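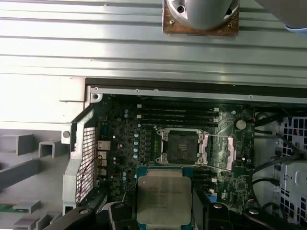

The Overgaard box finally gets its new brain

304 shares · 4 comments

If you've been following along since May, you'll know I bought a second-hand server chassis off the classifieds in Stonar, drove it home buckled into the back seat like a toddler, and then let it sit under the laundry bench for far too long. Well, it's open! The lid's off, the socket's open, and I've got no more excuses.

I've nicknamed it the Overgaard box, after the label somebody had left on the old drive caddies. (Everything in my house ends up with a name. The old desktop is Stellau, and Stellau is going into honourable retirement as the thing that runs the printer.)

The processor and the socket

I love this bit and I dread it in equal measure. The socket is the sort with all the contact pins down in the board and none on the chip, so the chip itself is a fairly tough little slab and the socket is the delicate party. Lever up, load plate flipped right back, and then it's just you and a field of tiny pins you really, really don't want to touch. I've bent pins before, on a board I won't talk about, and spent an evening with a magnifier and a sewing needle learning patience.

Line up the corner marker and the notches first, while the chip's still well clear of the board. Then straight down, no sliding, no wiggling. If it's sitting flat you'll know, and if it isn't, lift it straight up again and have another look. The lever takes more force than feels polite when you close it. A bit of a creak is normal and I still hate it every time.

I had a few people write in last time asking whether you can do the job with the board already in the case. You can! I prefer it out on the bench when it's a cramped little tower, but in a wide, flat chassis like this you've got heaps of room to work, and pulling the whole board would mean undoing all the cabling I'd already sworn at once.

The memory

There are slots above the socket and more below it, and the board is fussy about which ones you fill first. Read the manual for yours, the order isn't always the one you'd guess. I got it wrong on Stellau years ago and spent a whole night convinced I had a dead stick. Open the latches at the ends, line up the notch, press till it clicks at both sides. I like to have all the sticks laid out beside me before I start so I'm not tearing open packaging with one hand.

The little coin battery

Swap it while you're in there. It's a couple of dollars from the supermarket and it saves you a machine that wakes up thinking it's some other decade. I forgot to do it on my last build and had to drag the whole thing back out from behind the desk, dust bunnies and all. Take a picture of your BIOS settings first if the machine still boots, as you'll lose any you've changed.

Thermal paste, the eternal argument

I can feel the comments coming already. I put a blob in the middle with a bit of a cross through it, as the heat spreader on these is a good big one and a single pea looks lonely on it. Go easy. If you clean the old paste off a cooler, use isopropyl and a coffee filter (no fluff!), and give it a minute to dry off before you go any further. Tighten the cooler screws in a criss-cross, a few turns each, the way you'd do the wheel nuts on a car.

What it's all for

Mostly photos. I've got decades of family slides from Lurulness that I've been scanning on the weekends, and the first box of them came to 1,000 on the dot, which pleased me no end. They're big files and Stellau wheezes every time I open a folder. The plan is for this one to hold the lot, with a proper copy somewhere else, and to serve them up to whichever relative wants to squint at somebody's caravan in faded colour. After that, maybe a little game server for the kids. We'll see how the power bill looks.

A few bits I keep within reach on build days: a magnetic dish for the screws, a decent long screwdriver, a torch, and a mug of tea parked on a completely different table. I learned the last one the sticky way. I also keep the plastic socket cover from every board I've ever bought, in an old biscuit tin, and I'd urge you to do the same. You can't send a board back without one, and they're exactly the sort of thing that ends up under the fridge.

Still to come is the fan situation. Server fans are made for rooms with no people in them and I live in a small house with thin walls, so I'm looking at quieter ones and a bit of fiddling with the curves. If you've calmed down a screamer of a chassis without cooking anything, tell me which fans you used and how you mounted them. I've got 3 tabs open comparing them right now and my favourite colour among them is, sadly, the brown.

Filed under: Home server, Tinkering, Gallery
4 comments · Leave a comment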